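Jistex Names Haf Skyrme Chief Commercial Officer

Former Ornix publishing executive to lead advertising, subscriptions and partnerships across the company's regional news and magazine titles

Jistex, the publisher of regional newspapers, magazines and digital news services, today announced the appointment of Haf Skyrme as Chief Commercial Officer. She will take up the position in March and will report to the company's chief executive.

In the new role, Skyrme will be responsible for advertising sales, reader revenue, events and commercial partnerships across all Jistex titles. These functions have until now been managed by separate teams in print and digital. They will be brought together under a single commercial division, with one planning calendar and one point of contact for advertisers.

Skyrme joins Jistex from Ornix, where she served most recently as Director of Publishing Revenue. During her time there she oversaw the move of the company's trade magazines from print-only sales to combined print and digital subscriptions, and she led the team that introduced corporate reading accounts for schools, libraries and small businesses. She previously held sales and editorial positions at Rees, a weekly newspaper group, which she joined as a court and county reporter before moving to the business side.

"I started out filing stories from the county courthouse, and I have never lost my respect for the work that goes into a local paper," said Skyrme. "Jistex has strong titles and loyal readers. My first task is to listen to the sales teams and the newsrooms, and to the businesses that have advertised with us for years, many of them through some difficult times for the industry."

The appointment follows a review of the company's commercial operations, which found that many advertisers were dealing with more than one Jistex representative for the same campaign. Under the new structure, each of the company's roughly 3000 regular advertisers will be assigned a named account manager. The commercial division will have a staff of 100, including 50 who are based in local offices.

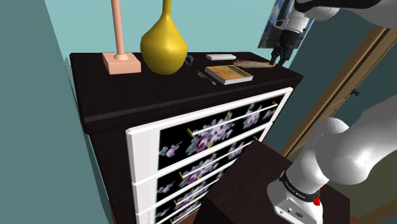

Will the appointment change the way Jistex newsrooms operate? Editorial decisions will remain with the editors of each title, and the commercial division will have no role in assigning, approving or placing news coverage.

Skyrme will also take charge of Zirnura, the company's subscription service, which gives readers access to every Jistex newspaper and magazine through one account. Zirnura was launched as a trial for existing print subscribers and was later opened to all readers. A group plan for households is in preparation, and details of pricing will be published before the plan goes on sale. Current subscribers do not need to take any action, and their present terms will stay in place until their next renewal date.

The company's events program, including its small business awards and its series of public forums, will move to the commercial division at the same time. Sponsorship agreements already signed for the coming season are not affected.

"Haf understands both sides of this business," the company said in a statement to staff. "She has written for a weekly deadline and she has been accountable for a publishing budget. We looked for a candidate who could speak plainly with editors and advertisers alike, and we are pleased that she has agreed to join us."

Skyrme will be based at the Jistex head office and will spend part of each month with the regional sales teams – beginning with the weekly titles, where the new account structure will be introduced first. The daily titles and magazines will follow once the weekly teams have completed the change.

About Jistex

Jistex publishes daily and weekly newspapers, specialist magazines and digital news services for regional readers. The company also operates Zirnura, a subscription service for readers of its print and online titles.

Media inquiries should be directed to the Jistex communications office, extension 714. Interview requests for Haf Skyrme will be accepted once she has taken up her position. Advertisers with questions about existing bookings should contact their current sales representative.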